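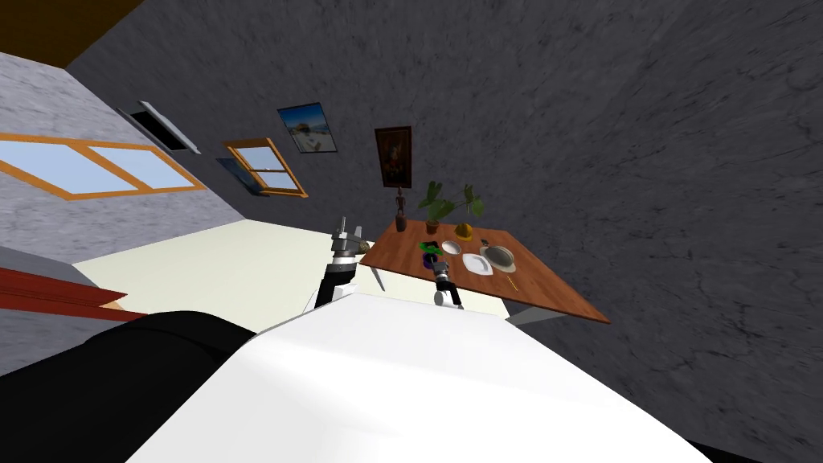
Table-clearing task, simulated room, view from the robot's own head camera.

Orkine Robotics Club
Pre-Run Inspection Checklist, Simulation Bench
Checked January 8, 2022, before the scored practice run

Marks: OK, FIX, or N/A. Comments are required for anything marked FIX and tolerated everywhere else.

Section A. The room we are sitting in

A1. Walkway behind the bench clear of bags. FIX
Bags moved. Bags will move back. Please use the hooks, which were put up in September and have so far held one scarf.

A2. Power strip not daisy-chained. OK
Down to a single strip. The space heater has gone home with its owner.

A3. Drinks off the bench. FIX
The rule says no open drinks within reach of the workstation. A lid balanced on top of a mug is still an open drink.

A4. Workstation vents free of dust. OK
Fan noise is normal for this machine, meaning loud.

A5. Emergency stop key labeled and working. OK
Label replaced. Tested from rest and again with both arms moving. Yes, it's a simulation and the only thing we can hurt is our score. We press it anyway, so the habit is there when Peltia lets us near the hardware.

Section B. Scene load

B1. Correct scene file. OK
Scene 615. Last time we practiced for an hour on the wrong one and did very well at it.

B2. Table and objects present at start. OK
Bowl, round plate, plant and statue all loaded. The small green and purple object is there too. It has no proper name in the object list, so the team calls it "the thing." Somebody please give it a name before we have to write the report.

B3. Nothing sunk into the tabletop or floating over it. OK
Checked by orbiting the view. The round plate used to hover a hair above the wood and slide off when nudged. Collision mesh replaced, no sliding in 5 resets.

B4. Wall art and windows loaded. N/A
Not scored. Still on the form from an older version. I would cross it off, but then people stop noticing when the textures fail, and we get a pink wall again.

Section C. Arms and grippers

C1. Joint limits match the rules sheet. OK
Grovine's sheet and ours now agree. Ours was wrong.

C2. Left gripper clear of the statue at the start pose. FIX
Too close for my taste. The left arm starts over the near left corner of the table, and the statue is small, thin and right in that neighborhood. A knocked-over statue costs more points than the bowl earns. Raise the start pose, or plan the first move up and away. I don't mind which, as long as it's written down.

C3. Right gripper approach to center items. OK
Approach is fine. Keep the closing speed at the lower setting. The higher one saves very little time and has sent the bowl into places the physics engine doesn't like to discuss.

C4. Arms can't hit each other in the shared zone. OK
Self-collision check was switched off "just for a minute" some weeks ago. It's on now. Leave it on.

C5. Arms can't hit the table edge on the way in. FIX
Right forearm passes in every test, left one scrapes on the fast path. Use the slow path until the waypoint is moved.

Section D. Camera and logging

D1. Head camera tilt matches the value in the config. FIX
The view comes up leaning hard to one side. Everything can still be found in it, but the tilt should be a number we chose. Whoever edits the config, put the old value in a comment next to the new one.

D2. Log folder has space. OK
Room for 3,560 more episodes. We deleted the duplicates, and then the duplicates of the duplicates.

D3. Run names follow the pattern. FIX
"final," "final2" and "realfinal" don't follow the pattern. The pattern is taped to the monitor.

D4. Random seed recorded. OK
Seed 72. Same as on the Sfeir sheet, so the runs can be compared.

Section E. People

E1. One operator, one spotter, both awake. OK
Mostly.

E2. Spotter knows the stop words. OK
"Stop" is the stop word. "Um" was tried and is not fast enough.

Result: hold. Clear C2, C5 and D1, then run. A1, A3 and D3 can be fixed by anyone with hands, today please. Recheck Section C in full after any change to the start pose – the whole section, including the ones that passed.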